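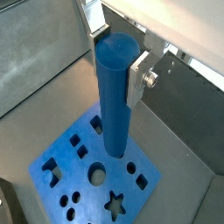
*Notiert von Kai-wen Chung – Werkstatt Bruneck, Juni, kurz nach halb drei*

So, heute endlich mal die Regeln fürs Steckbrett aufgeschrieben, bevor Chi-keung wieder seine eigene Version fährt und ich meine (und wir uns am Ende wundern, warum die Protokolle nicht zusammenpassen!).

Erstens: Über dem Brett wird angehalten. Der Zylinder hängt dann knapp über der Oberfläche, und erst wenn die Position bestätigt ist, geht es weiter runter. Im Ablauf von Verham steht dafür eine Pause von 300 ms, die lassen wir so. Chi-keung wollte sie streichen – ich bin dagegen, solange Leute neben der Zelle stehen.

Zweitens: Im Einrichtbetrieb höchstens 30 mm/s, Zustimmtaster in der Hand, keine Finger am Brett. Auch nicht »nur kurz geraderücken«. Wer das Brett verschiebt, hält vorher an und lernt danach den Nullpunkt neu ein.

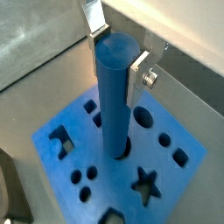

*Zylinder im runden Loch, Greifer noch geschlossen.*

Drittens, und darüber haben wir ewig diskutiert: Wann darf der Greifer auf? Mein Vorschlag: erst, wenn das Teil in der Öffnung sitzt und die Kraft in z stabil ist. Steht jetzt so im Blatt, Ginting soll noch drüberschauen.

Abbruch heißt bei uns ab sofort: stehen bleiben, eintragen, dann von Hand hochfahren. Kein automatischer zweiter Versuch! Der Parametersatz heißt weiter Ginwood, Rev. 730, bitte keine Kopien mit »neu2« im Namen.

Offen: Schrauben an den Greiferfingern ins Prüfblatt aufnehmen, Drehmoment nachschlagen. Chi-keung fragt außerdem nach einem Aushang an der Tür, den mach ich morgen.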